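Clip desk notebook
Tuesday
Zastard warehouse fire, Lonthorpe: lining up the bystander video

Starting point this morning: 11 clips in the folder, all sent in or saved from public posts, all said to show the fire at the Zastard warehouse on Navara Street. The news side wants one thing settled before they run the longer piece. Several posts say the roof came down after a second explosion. The fire department has only confirmed a roof collapse. We need to say whether the clips show an explosion, a collapse, or can't tell.

Sorting

Watched everything once with the sound off, then once with sound and eyes on the waveform. Five clips went out of the main set:

One is a different fire. The building has a pitched roof and a water tower, and there is no water tower anywhere near Navara Street in the map imagery. Reverse search brought up older copies.
Three are re-uploads of the same clip, cropped and with music laid over. Kept in a side folder so that we can show the chain if asked.
One is from inside a moving car and has the smoke in it but no building. Probably real, no use for this.

That leaves 6. Named them A to F in the order they came in. The letters do not mean anything about time.

Only 2 of the six (B and E) came to us as original files with the metadata still in them. The other four went through a messaging app or a social platform and lost it. The creation time on B looks right. The one on E is off by an hour, which I take to be a phone set to the wrong zone, and I am not using it for anything except length and frame rate.

Placing the cameras

A, C and F are all shot from the sidewalk on the north side of Navara, near the bus shelter. The shelter roof, the fire hydrant and the loading dock sign give a decent line. B is from an upper window of the Subramaniam Building across the street. You can match the window bars to the street-level imagery, and the angle down onto the loading dock only works from the third floor or higher. D is from the parking lot behind. E is farther away, on the overpass, with the whole roofline in view.

The E position took the longest. First guess was the pedestrian bridge, but the railing is wrong and the church would be on the other side of the smoke. Overpass works for both.

Syncing

Tried sound first. The siren chirp from the second engine is clear in A, B, C and F, and gave a match within a frame or two between the sidewalk clips. B comes in later, as it should at that distance. D has wind noise over everything. E has people talking close to the phone and hardly any sound from the fire.

For D and E used picture only. The power line drops on the east side with a bright flash, and the flash is in B, D and E. One frame in each, no argument about it.

Laid all six on one timeline. The longest stretch with at least three of them running together is 73 seconds, and the roof goes down inside it. That is better coverage than I expected.

What the clips show

The roof sags in the middle for a while before it goes. Easiest to see in E, where the roofline dips against the sky behind it. In B the two vents near the center lean toward each other. Then the middle section drops and there is a large push of flame and sparks out of the loading dock doors.

The loud bang people are quoting is in A, C and F. On the shared timeline it comes after the roof has started to drop, in all three, even after allowing for the sound to cross the street. In B it also comes after. I moved the sync points by a few frames each way to see whether the order could flip. It could not.

So the clips support: roof sags, roof drops, bang and burst of flame. They do not show what made the bang. Could be the roof section hitting the floor, could be something inside that burst when it was hit. I would not write "no explosion". I would write that the roof was already falling when the bang was heard.

A thing to fix: the version going around with the most views is a cut of C that starts right at the bang. The sag is missing from it completely. Anyone who saw only that version would think the bang came first. Worth a line in the piece and a side by side if the producer wants one.

Mistakes made

Lost most of an hour before lunch because the editor had conformed F to the project frame rate without asking. The audio drifted and I thought the siren match was bad. Reimported with the setting off and it fell into place. The setting is now off in the shared template. Please leave it off.

Also had A and C swapped in the first export. The burned-in letters are correct in the second export. The first one is deleted from the share, but if anybody pulled it down early, throw it out.

Checksums for all original files are in the text file next to the clips. The uploaders of B and D have agreed to use with credit. No answer from A, C or F. E wants no name used.

Bench photos

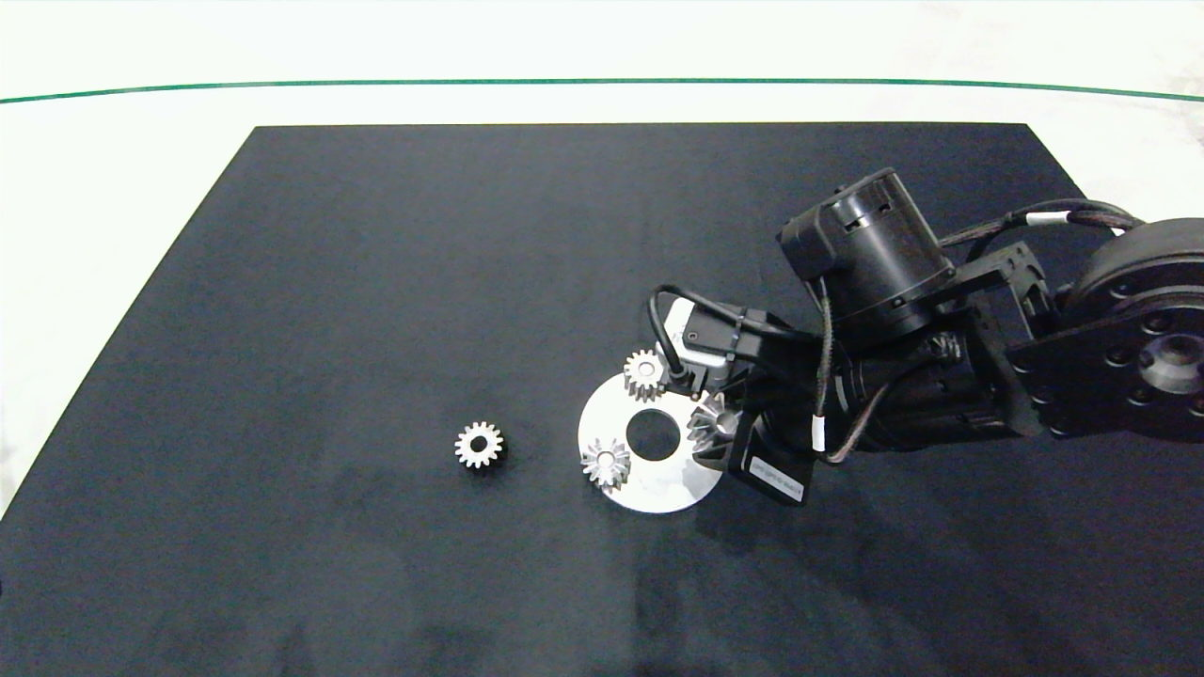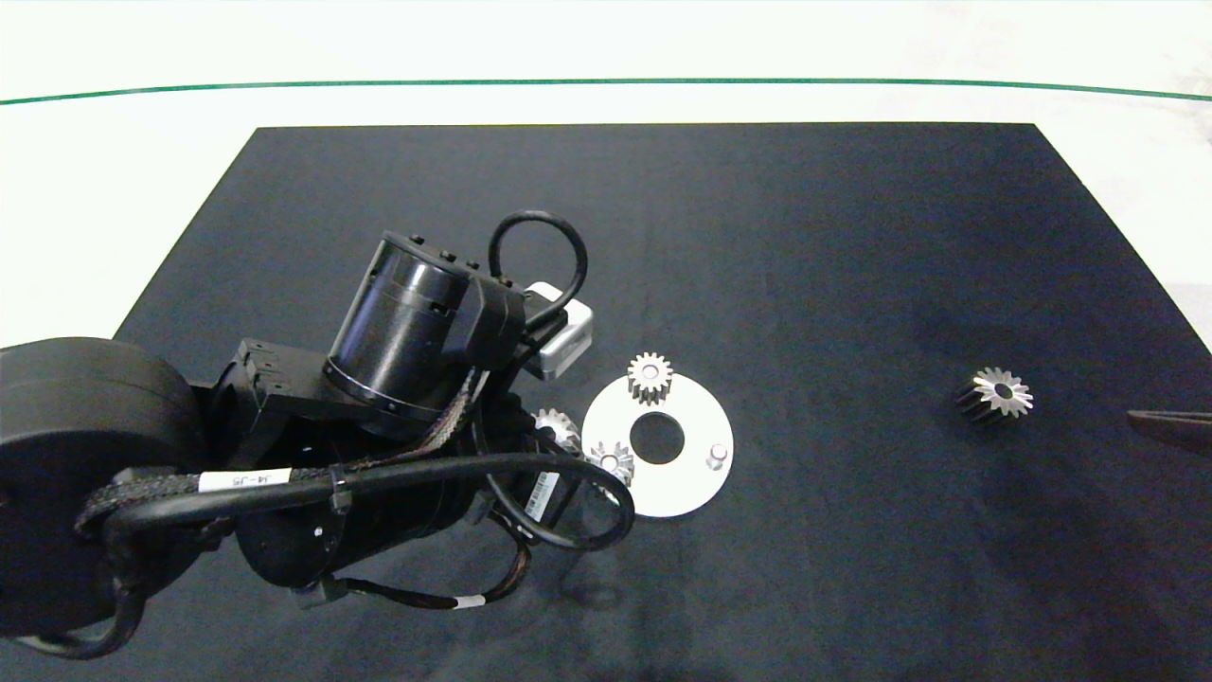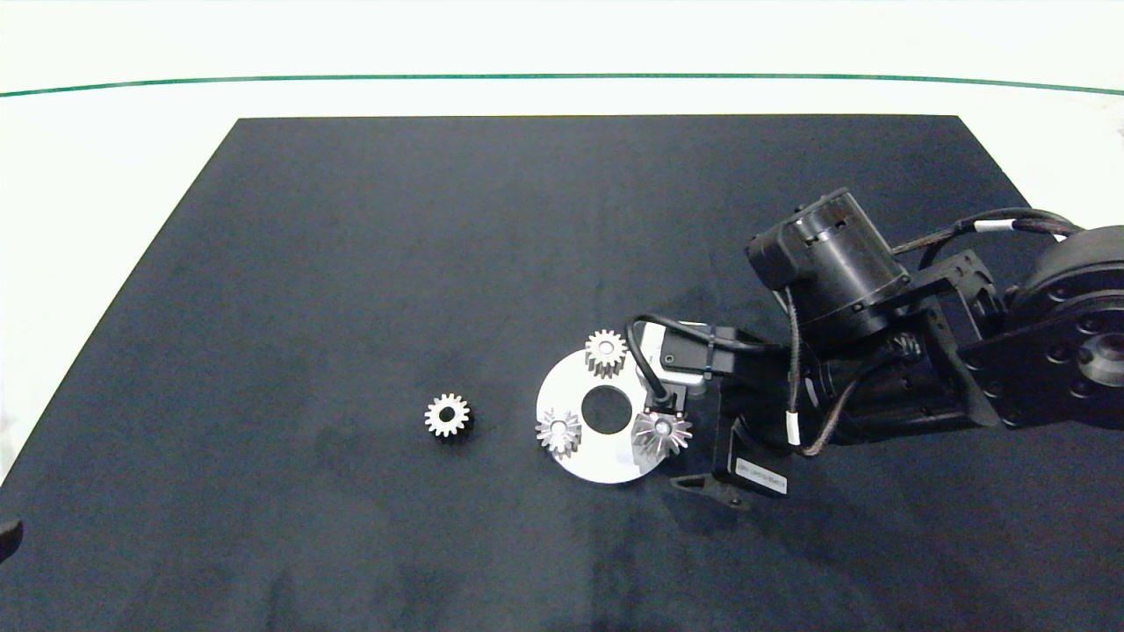
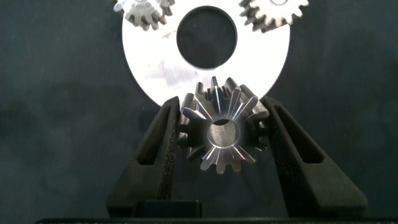 First one: small spur gear on the mat. Last one: bevel gear in the gripper.

Still open

Ask the fire department press line for the radio log time of the collapse. If they give one, we can hang the whole timeline on a real clock and stop saying "at the start of the overlap".

Get the full version of C from the uploader. Ours begins a little before the bang, but there is a jump in the exposure on the first frame that makes me think the front was trimmed.

Check the flash again in D at full size. The copy I used was the small one.

Somebody should walk to the overpass and take a still from the E position. The map imagery there is from before the new fence went up, and I would like our own picture of the railing in the file.

Draft wording sent to the news side for the roof paragraph. They want to change "bang" to "blast". Asked them to keep "bang".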